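Reading a Room: Walls, Finishes and Light
Lecture 2 handout — Interior Studies, first year
Tutor: Adoración Cifuentes

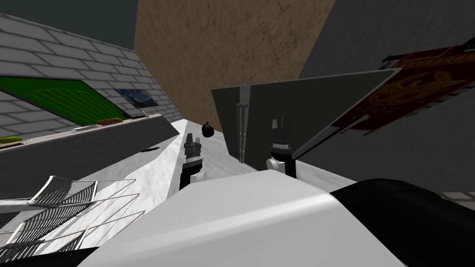 Last week covered floors. This week is walls, and mainly the question of how many finishes a single room can take. Please read the Padholm case notes before the seminar on Thursday. Bring a scale rule.

1. Why the finish matters
A wall finish does two jobs. It protects what is behind it and it decides how much light comes back into the room. Pale matt paint returns most of the light that falls on it and spreads it evenly. Dark or rough surfaces take light in, so a room with one dark wall needs its lamps placed differently from a room with none.

Gloss is a separate matter from colour. A glossy dark wall will still throw back a sharp reflection of a window. Students often mix these up in the written paper.

2. Changing finish at a corner
The usual rule is to change finish at an inside corner. The eye already expects a break there and small errors in the joint are hidden by shadow. Changing on an outside corner means both edges are on show and the edge will get knocked. If you have to do it, use a trim and draw the trim at full size.

Three finishes in one room is common in older houses that have been altered in stages. The Lelstead terrace is the one we use for this. The back room there has paint, paper and boarding, all from different owners, and the survey drawings show where each one stops.

3. Corners that are not square
Do not assume 90 degrees. Measure both diagonals of the floor as well as the four sides. In the Padholm house the alcove is 1250 mm wide at the front and narrower at the back, and the first set of shelves was cut without checking. They had to be made again.

Patterned paper shows up a bad corner more than anything else. Start from a plumb line, never from the corner itself.

4. Dado and rail heights
In the Padholm house the rail sits at 800 mm in the hall and the boarding in the rear room stops at 1435 mm. The two heights don't relate to each other and the door between them makes it obvious. Think about what you would have done at the doorway — there is more than one fair answer.

5. For the seminar
Draw one room you know well, all walls unfolded flat, at 1:20. Mark each finish and every place where it changes. Note the direction of the window. Colour is optional.

Reading: Escobar, chapter on surfaces. The Gondura sample books are in the studio cupboard and must stay in the building.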